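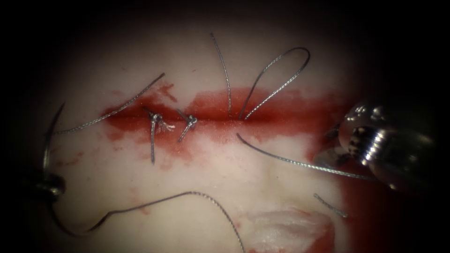

Suturing practice on a Wurner tissue pad, two knots in.

Bimla Shukla has opinions about fake skin. She has tied knots in chicken thighs, foam mattress offcuts and one regrettable banana, and for the past three years she has run the robotic suturing bench at a training center in Grorville, where she gets through synthetic pads the way other departments get through coffee pods. Since October she has been testing the Wurner subscription kit: a box of pads, a bottle of red fluid and a bag of braided thread, delivered every month whether you've behaved yourself or not.

"The pad is the good part," she says. "I'll start there, so they don't think I'm ungrateful."

What she likes is the drag. Cheap pads let a curved needle slide through as if it were late for something, and trainees come away with a high opinion of themselves. The Wurner pushes back a little. "You have to follow the curve of the needle. If you try to shove it straight through, the arm will do exactly what you told it to do, and then you own a torn pad."

Torn pads are a touchy subject. The brochure says each one is good for 30 stitches. Shukla gets 15 out of a beginner and doesn't consider this the beginner's fault. "Thirty is a person with steady hands and a quiet afternoon. I don't get sent those people."

I ask about the red fluid, which is the part of the kit that visitors remember. She sighs. It is optional, she points out, and the trainees always opt for it.

"It's useful. It makes the slit harder to read, and you learn to look at the edges of the tissue and stop staring at the middle. But it goes everywhere. The manual tells you to apply it 'sparingly along the incision.' I'd love to meet the person who managed that."

Her colleague Joon-young Ra, who has been pretending to update a spreadsheet at the next desk, offers that it also comes out of a lab coat if you're quick. He doesn't say how he knows how quick.

The thread gets a more mixed review. It's braided and gray, it shows up well on the pale pad, and it holds a knot. It also frays if it's grabbed by the same spot too many times, and on a robot that happens a lot, as most of these instruments give the operator little or no sense of how hard they're squeezing. "With your own fingers you'd feel it going," Shukla says. "At the console you get fluff. Fluff is your feedback."

Then there is the housekeeping. New users cut their tails and leave the bits lying on the pad, and before long they're chasing the wrong strand with great confidence. Shukla used to stop them. Now she lets them pull on it for a while.

"I had one gentleman, very senior, who spent a good minute tightening a piece of thread that wasn't attached to anything. Lovely technique."

The kit comes with an online course, narrated by someone who sounds as if he is being held in a pleasant room against his will. Shukla skips the first four modules and sends people directly to the one on loop control. Ra has watched all of them. He recommends number six, on needle angles, and has nothing to say about number two.

Price is where the conversation slows down. The center pays $186 a box, and there's no way to order pads alone, so she now has a cupboard of red fluid that she describes as "a concern." She compared it with a cheaper pad from Flestness, which cost $59 for a similar number and, in her words, "cut like a bath mat." She went back to Wurner within the week and asked about a discount. They sent her a tote bag.

Would she renew? She would, through the spring at least, and she'd like it on record that she wants a pads-only box and a thicker lower layer. The current one gives up early if a stitch goes deep.

"And a smaller bottle," says Ra, from the spreadsheet.

"And a smaller bottle," she says, and goes off to see who has booked the console for Saturday.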